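Mesh pen cup tips with markers in it: ballast or replace?

siiri_l
Posted 2 October 2022
Round black mesh cup, flared rim, on a light wood desktop. It holds markers only.
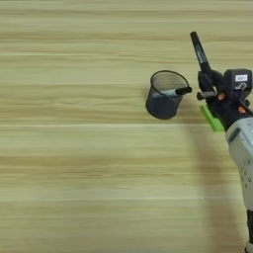
Empty weight is 203 g on the kitchen scale. With long markers leaning on one side of the rim, it goes over when the desk is bumped. I would like to keep the cup. Options so far are a steel disc in the bottom or a strip of felt under it.

trurkar28
Felt won't help with tipping. It lowers friction on a smooth top, so the cup slides more. Use the disc.

Afiq Liew
Disagree on felt. A cup that slides when bumped is less likely to tip than one that grips. Rubber feet are the thing to avoid.

trurkar28
Only until it reaches the edge of the desk.

nasution_desk
Are the markers stored flat or upright? Alcohol markers with two tips should lie flat. Single-tip whiteboard markers are best flat or cap down. Leaning is a compromise.

siiri_l
Single tip, black. I'll try cap down. Disc ordered from Pritico, 3 mm thick.

Afiq Liew
Measure the inside at the base, not the rim. Mine flares and I bought a size too large.

siiri_l
Measured at the base. With the disc in, the total is 497 g. No tipping since Friday. Felt not tested.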